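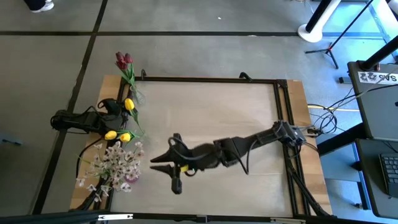 Plileck Twin Arm Kit: review after 90 days
11 January 2018

We bought the Plileck kit in October to sort and place artificial stems for the Culta display line. It comes as two black arms with two-finger grippers, a cable set and the Resasine control software. Assembly took 8 hours. The manual is clear except for the wiring section, which shows an older base.

For light work the arms are good. The fingers close on a thin plastic stem without crushing it, and the joints hold position well.

The fault showed up in week 5. One arm was reaching across the table at low speed when the wrist stopped reporting its angle. The software kept sending commands and the arm swung past its limit into a glass vase. We hit the stop button. No one was hurt, but the vase broke and one finger was bent.

The cause was the cable loop over the gripper. It is too short at full reach and pulls on the wrist connector – ours had backed halfway out. Ung, the dealer, sent a longer cable and a locking clip at no charge. The clip should be in the box.

What bothers me more is the software. A lost signal should stop the arm. In Resasine that setting exists, under Limits, and it ships turned off. Turn it on before the first run.

Since the repair we have done 2000 moves with no repeat. We still keep people out of reach while it runs and check both connectors every morning.

Good hardware, poor defaults. Three stars out of five.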